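Stirnalari open studio day: what I saw of Plotport

Posted Mar 1, 2026

Yesterday I went to the open day of Stirnalari, the small studio which is making the farming and trading game Plotport. I am following this game since the first trailer in October, so when they put the sign-up page online I took a place the same evening. The visit was free but you had to choose a time, and mine was the first one of the morning.

The studio is on the second floor above a bicycle shop. There is no big sign, only a paper on the door with an arrow. Pauline Entwistle opened for us. She is the producer and she also took care of the coats, the tea and the name stickers. We were a group of nine, mostly people from the forum, and two students who wanted to ask about jobs.

First we sat down for a short talk. Pauline told us that the game was started by three people who worked in the evenings, and that they are now eleven. The first version had no boats at all. You had a piece of land, you grew beans, and you sold them. The harbour came later, when Crescencio Esquivel joined and made a small test with ships over one weekend. Everybody in the office stopped working on the beans and played with the ships, so they changed the plan.

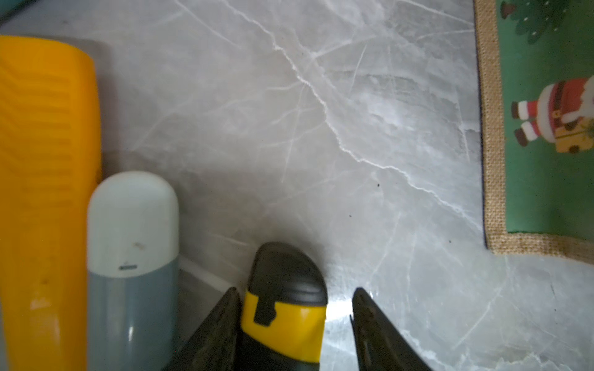 After the talk we could play. There were four computers with the same build, and each of us had 31 minutes. I asked why 31 and the answer was that one in-game season takes exactly 30, and the loading takes the rest. I started with 800 coins and a field beside the river. The controls are easy to learn with a keyboard. With the controller I had more trouble, as the menu for seeds opens with the same button as the map, and I opened the wrong one many times. I wrote this on the feedback sheet.

The colours are warmer than in the trailer and the water is much better. The rain looks nice too, but on my computer the picture became slow when it rained over the market. Crescencio was standing behind me and he said they know this problem and it will be fixed before the public demo. We will see.

What I liked most is how the prices work. Each harbour has its own people and they remember what you sold them. I brought onions three times to the same town and on the third time the merchant paid me almost nothing. In the neighbour town they wanted onions very much, but I did not have a boat big enough to go there. A larger boat costs 2000 coins, and I finished my season with less than half of this. The woman beside me bought hers before the end! She had sold only honey.

The second part was about sound and music, with Itzel Salinas. She composes everything for the game and she played us two themes, the one for the winter harbour and one which is not finished. The winter one has an accordion and I would buy it separately. She explained that the music changes when your boat is full, so you hear an extra drum, and it goes away after you unload. I had not noticed it when I was playing, but once she said it I could not stop hearing it. 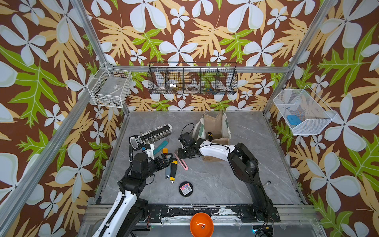

Then there was time for questions with Pauline and Dayana Solís, who writes the characters. I made some notes:

Release: this year on PC. They did not want to give a month. Consoles come after, and only if the PC version sells well.

Multiplayer: two players on the same farm, online. No plan for more than two.

Size of the map: up to 14 harbours in the full game. We could visit three of them.

Text: Dayana has written 3000 lines of dialogue until now and she believes she will cut many. English, Spanish and French at launch.

Mods: not at the start. One of the students was quite sad about this.

Somebody asked if it is true that Fitetti will publish the game. Pauline smiled and said she can't talk about publishers. I don't want to guess from a smile, so I leave it like this.

Before leaving I bought a printed map of the harbours, which Faustino Sandoval signed for me. He draws all the maps by hand before they go into the computer. On mine he showed me a small island called Figueroa, which has no harbour and no road. I asked how to get there and he said to try it in autumn.

If you want to go, there will be a second open day, but the date is not fixed. Take the stairs on the left side, the ones on the right go only to the bicycle shop. And eat something before, there were only biscuits.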